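The Long Road to a Tidy Table

By Abena Lamptey

2019-01-04

Ask anyone what they want from a household robot and they'll say laundry, or dishes. Ask the people building them and they'll tell you about putting something in a basket.

I spent part of November with Hutodia, a small company that wants to get machines doing the dull work in homes and stockrooms, and I came away more excited than I expected to be (and a lot more patient). The project is called Collarau. It starts with people. They do small chores with a pair of hand-held grippers, two stubby black pads apiece, and the recordings become lessons for a robot arm later on.

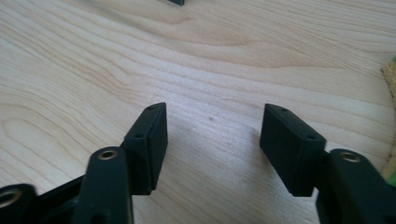 Pick up a gripper yourself and you learn quickly how much your fingers have been doing for you. Mine had two flat pads and no fingertips to speak of. I went after a dish sponge on the break room counter, pinched too far forward, and sent it spinning onto the floor. On my fourth try I got it, and I'm not ashamed to say I cheered!

"Everybody squeezes too hard at first," says Selorm Abubakari, who trains the operators. "Then they squeeze too late. After a week they stop thinking about it, and those are the recordings we want."

By the end of the fall the team had 3,778 recordings and had thrown out 2,295 more, mostly for hesitation. A robot that learns from a person who dithers will dither too, and it will do it with great confidence.

The chores themselves sound like nothing. Put the soft thing in the basket. Take it out. Move the basket over. But a wire basket has bars to snag on and a rim to clear, and foam gives a little wherever you hold it. A program that knows exactly where a hard box sits is no help with any of that.
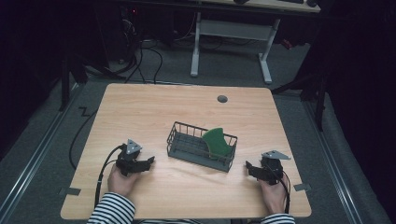

So can they do it yet?

Sometimes, and that's a much better answer than I'd have gotten a few years ago. In the company's own tests, the arm finished the basket chore in 71 percent of its attempts. Philomena Sarpong, who runs the trials, would like you to be impressed by that and also to remember what the rest looked like. I watched a run where the arm closed neatly on thin air, lifted nothing, carried it across, and let go.

Then I watched it catch its own mistake. The piece slipped, the arm paused, backed up and came in again from the side. I've seen flashier machines at trade shows, and none of them made me grin like that.
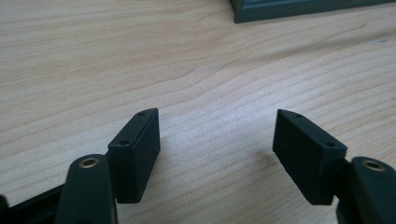
The gap between a good grab and a bad one can be the width of a pencil line, and a person closes it by feel. Fulvio Ruggiero, a mechanical engineer at Kernier, builds packing equipment for shop floors and has spent years on this from the other direction. His machines are fast because everything arrives the same way up. "Give me a kitchen drawer and I'm a beginner again," he told me.

He thinks stockrooms will get useful helpers well before homes do, and I believe him. Shelves stay put. Kids don't leave socks on them. Sarpong is a bit more hopeful, and her team plans to start on towels next.

I've asked to come back for the towels.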